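Saturday, April 11, 2020

Evidence intake bench, Tirier project. In from 9 until mid-afternoon. Uriel remote, Brenda on the phone twice.

**Case file database**

Finished loading the February batch of assault complaints from the Useck district. 2911 records in the source, 129 of them kicked out on import. Went through the rejects by hand. Most have the arrest date typed into the complaint date field, so the check that an arrest can't come before the complaint throws them out. The check is right. The forms are wrong, and they have been wrong the same way since the station moved to the new template.

Did not correct any dates. Marked all of them "returned to station" and wrote to Xolani Motaung, who will have to get the desk officers to look at the paper copies. He wants a list sorted by station and officer number. Exported it, sent it.

Two rejects were something else: same complainant, same accused, two case numbers. One was opened at the station and one came through the child protection office. Brenda says these must not be merged, only linked, as the second file is sealed and has different readers. Added a link type for it. Linked records show the case number and nothing more unless you have rights to both.

**Name masking**

Ran the masking script on 1000 witness statements. Full names fine. Still missing first names used alone, and nicknames in quotes. Also it masked the name of a street in one statement, and that made the account of where the arrest took place unreadable. Bautista Maldonado thinks we should mask from the people list in each case file instead of guessing from the text. I agree, but the people lists for minors are kept separately and the script can't read them at present. Asked Arnar Thygesen for read access on the test copy only.

Until that is settled, no statement from a minor goes to Insaurralde, masked or unmasked. Put a block on the export so it can't be done by mistake.

**Custody log**

Checked the custody times against the Skeruveck printout. The log is in UTC and the printout is in local time, with no mark on either. Added the time zone to the column heading. One handover has a receiving signature and no releasing signature. Left open, Brenda to ask.

Left to do:

- access for the minors' people lists (Arnar)
- rerun masking on the same set so the results can be compared
- reply from Xolani on the returned records
- write up the link type for the manual

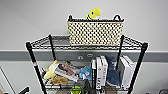
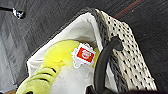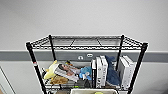
Who can open a sealed file once it has been linked to an ordinary one?

The same readers as before. A link gives no new rights, and anyone without access to the sealed file sees only its case number. Requests for access go to Brenda Orellana in writing, with the case number and the reason.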